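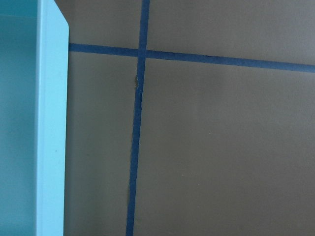
Depuis juillet, on a enfin des règles écrites pour la table à deux bras chez Trarnberg. Negin Heydari a rédigé la première version, j'ai corrigé la deuxième.

Le ruban bleu délimite les cases. Un bac se pose dans une case, jamais à cheval sur deux. Un ruban qui se décolle se remplace avant de relancer un programme. 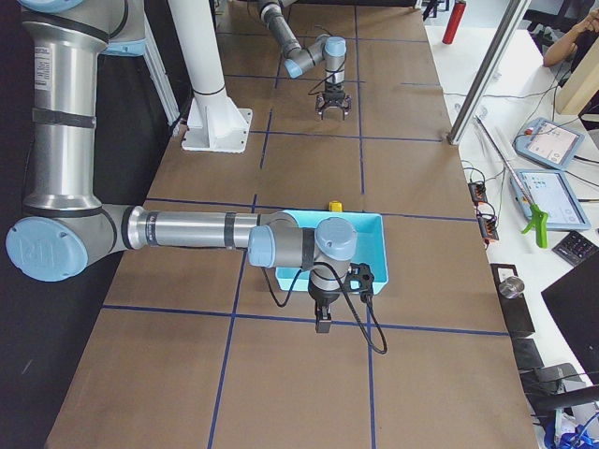
Les boîtiers de commande restent sur le bureau d'à côté, arrêt d'urgence accessible. Personne ne passe la main au-dessus de la table quand un bras est en mode automatique. Reste à fixer la vitesse maximale, on en reparle avec Jandora.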